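How many demos before the grocery task stops being embarrassing?

jivalham_dan
1/1/24
We're at 241 episodes of "pick up basket, go to produce, put in a cucumber." The policy can do the cucumber. It can also do the cucumber when asked for a pepper. Thoughts?

Cinonell
How many of the 241 are cucumber?

jivalham_dan
199.

Cinonell
Well, there's your pepper problem.

hinrichs
Disagree. We had a lopsided set in December and it came out fine. I'd look at the starts first – if every run begins from the same spot, it learns the spot. What does yours look like?

jivalham_dan
Start of a run, basket on the round table:

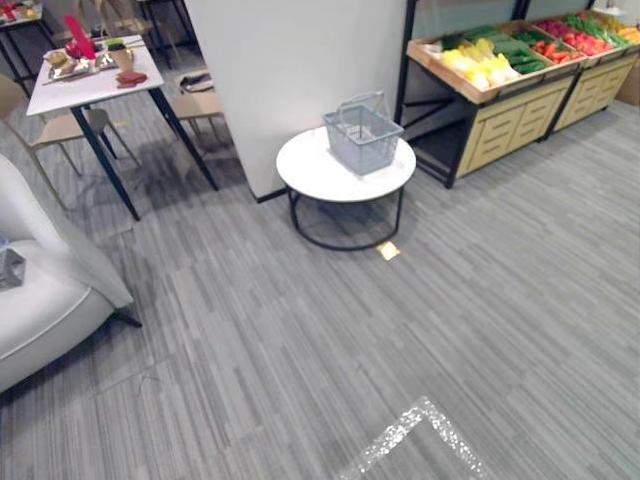 Do failed grasps go in the training set?

Keep the ones where the operator recovers and finishes, and label the rest as failures in a separate folder.

hinrichs
Separate folder, sure. Ours is called "misc" and has 70 runs in it that scare me.

Cinonell
Still say rebalance. Stop recording cucumbers until you hit 300 total, then retrain.

jivalham_dan
Deividas Kalniņš does most of our driving and he'll be heartbroken. He's very good at cucumbers.

hinrichs
So is your policy. Move the basket too.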